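Keeping Small Parts, Bags and Baskets in Order

Most workshop and kitchen mess comes from small things that have no fixed place. Screws, twist ties, spare washers, batteries, jar lids and fuses get set down on the nearest flat surface and stay there until someone needs the surface. The tips on this page are about giving those things a place that takes no more effort than the counter does.

Start with one drawer or one shelf. Empty it completely and sort the contents by the job they do. A picture hook and a wall plug belong together even though one is metal and the other is plastic. Sorting by material looks neat for a week and then falls apart.

Zip bags

Clear zip bags are the cheapest storage there is, and they work well for anything smaller than a walnut. Use the heavier freezer kind for metal parts. Thin sandwich bags split at the bottom corners when screws are put in them, usually inside the drawer where you won't notice.

Write on the bag before you fill it. A marker skips over lumps, and a label written on a full bag is hard to read. If the writing rubs off, put a slip of paper inside with the words facing out. Include the name of the thing the parts came from, such as "crib, left side" or "hall lamp." The word "screws" is no help, because you can see they are screws.

Press the air out before you close the seal. Bags full of air slide over each other and won't stand up in a row. Stand them on edge in a shoe box like file cards, with a piece of cardboard between groups.
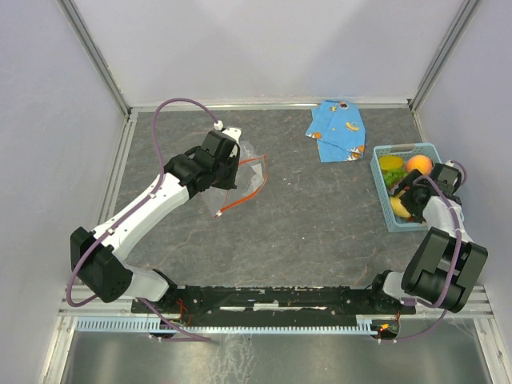
Flarken, December

The rest of this page was added after the holiday cleanup, when we went through the back room and the kitchen in the same weekend. We ended up with 234 bags, and 22 of them held parts for things we no longer own. Those went to the metal bin at the transfer station or into a jar marked "odd."

One odd jar is fine. When it is full, tip it out on newspaper, take what you recognize and let the rest go. Don't start a second jar.

Baskets and bins

Plastic baskets are good for light things you reach for often: dish cloths, clothespins, work gloves, rolls of tape. They are poor for small parts, which drop through the holes or work their way into the corners. If you want to use a basket for small parts anyway, line it with a baking tray or cut a piece of shelf liner to fit the bottom.

Choose baskets with straight sides. Sloped sides waste a surprising amount of shelf, and two sloped baskets side by side leave a gap that fills with lint and pencils. Measure the shelf depth with the cabinet door closed, then take off half an inch. We bought six baskets from the Cimolwood outlet without doing this and had to return four.

Wash plastic baskets in the tub with dish soap and a vegetable brush. Rinse them well and dry them upside down on a towel. Very hot water can warp the thin ones, and after that they rock.

Hard work surfaces

A smooth counter or bench top wants a clear strip along the front, as wide as your forearm is long. Put nothing there overnight. If you have to move things before you can start a job, the job gets put off.

For everyday cleaning, use a damp cloth with one drop of dish soap, then a second cloth with plain water, then a dry one. The middle step is the one people skip. Soap left to dry makes a gray film that picks up dust and shows every ring from a cup.

Patterned surfaces hide crumbs and metal filings. Look along them from a low angle with a flashlight before you roll out dough or lay down anything that scratches. For steel filings, put a magnet inside a zip bag and pass it over the surface. Turn the bag inside out over the trash, pull the magnet away, and the filings fall off.

Sticky labels come off most hard surfaces with cooking oil. Rub it in, leave it ten minutes, scrape with an old plastic card and wash with soap. Don't use oil on unsealed stone or bare wood, where it leaves a dark spot. Vinegar is also a bad idea on marble or limestone. If you don't know what a surface is made of, stay with dish soap.

Cords and ties

Coil a cord loosely in the direction it wants to go. Winding it tightly around your hand and elbow puts a twist in it, and the twist gets worse each time. Hold the coil with a strip of hook-and-loop tape. Rubber bands dry out and stick to the cord in summer.

Where a cord stays in place for good, fix it at two or three points and leave some slack near anything that moves, such as a lamp arm or a drawer. Check now and then for flattened or cracked spots. A cord with a crack in it should be replaced. Tape is not a repair.

Trim plastic ties flush with nail clippers. Scissors leave a sharp end that will catch your wrist the next time you reach behind the bench.

A place for incoming things

Keep one shallow tray near the door for whatever comes out of pockets. Empty it on the same day each week. Ours is Tuesday, after supper, and it takes less time than the dishes. Anything in the tray that already has a labeled bag goes into it. Anything without one gets a bag or goes in the odd jar.

A tray with a raised edge is better than a bowl. In a bowl the small things sink, and by spring there is a layer at the bottom that never gets looked at.
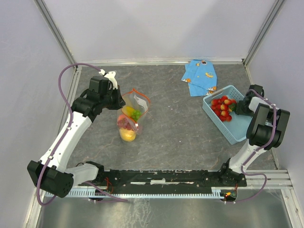
Panya Sangkhawat wrote in to say that shoe boxes sag after a year in a damp basement, and that loaf pans from the thrift store hold the same number of bags and can be washed. We tried it with three old pans and agree. Line the bottom with a folded paper towel if there is any rust.

Labels that last

Masking tape is fine for a month or two. After that it gets brittle and leaves its glue behind. For a bin that will keep the same contents for years, use a card under clear packing tape, with the tape running past the card on all four sides.

Put the label on the front of the bin, never on the lid. Lids get swapped. Write in capitals, large enough to read from where you normally stand, and use the word the whole household uses. If everyone says "clicker," the bin should say CLICKER BATTERIES.

When the contents change, take the old label off completely. A crossed-out label gets read anyway.

Twice a year, pull out every bin and wipe the shelf underneath. Check the seals on the bags while you are at it, and replace any that have gone cloudy or won't close.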